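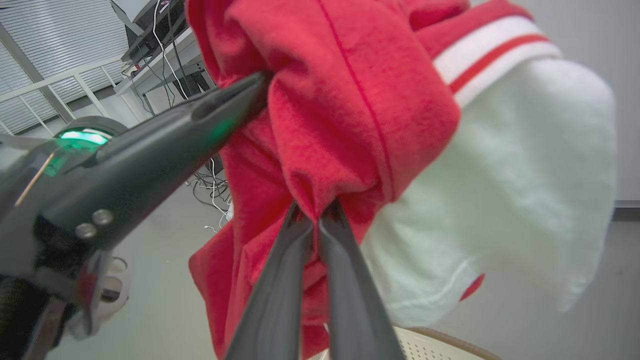
Red fleece held up in a gripper's two fingers, from the wrist camera.

Collecting examples at Priltow: frequently asked questions

What are you collecting?
Demonstrations of laundry handling. A person steers the arms through a task, we record it, and the learning system gets to study the result. Anghel, our current model, has opinions about socks that we are trying to correct.

How many demonstrations do you need?
The target for this round is 2000. Luminița Bogdan picked the number, and all complaints about it should go to her.

Why fleece?
It stretches, it bunches and it never lands the same way twice. A cardboard box would be kinder to everyone's nerves, but we did boxes last December and the system got smug.

Can I steer the arms?
Yes, once you have done the induction with Marius Căpraru and 10 practice runs. Practice runs are not kept. You will be grateful for this later.

What if I drop the garment?
Pick it up with the grippers and carry on. Recoveries are useful. Please don't drop things on purpose to be helpful – Relu Lungu can tell, and he labels those separately.

What counts as a bad example?
Reaching in by hand halfway through, leaving the arms parked while you check your phone, or starting before the recording light on the desk comes on. A slow, ugly fold is fine. The system has to learn from people, and people fold like that.

How long is a session?
2 hours at most, with a break in the middle. After that the folding gets philosophical.

Why can't we just use simulated cloth?
We do, for the early stages. Simulated cloth behaves beautifully, so the model arrives in the lab with no idea what a cuff is.

Who sees the recordings?
The labelling team and the training group. The wrist cameras point at the work, but they do pick up bits of the room, so keep your bank letters off the bench. Recordings are stored on Nekbridge and rejected ones are deleted after 7 days.

Who do I ask about bookings?
Zamfira Toma keeps the rota. Swaps are allowed if you tell her first.

Page last updated 05/04/2023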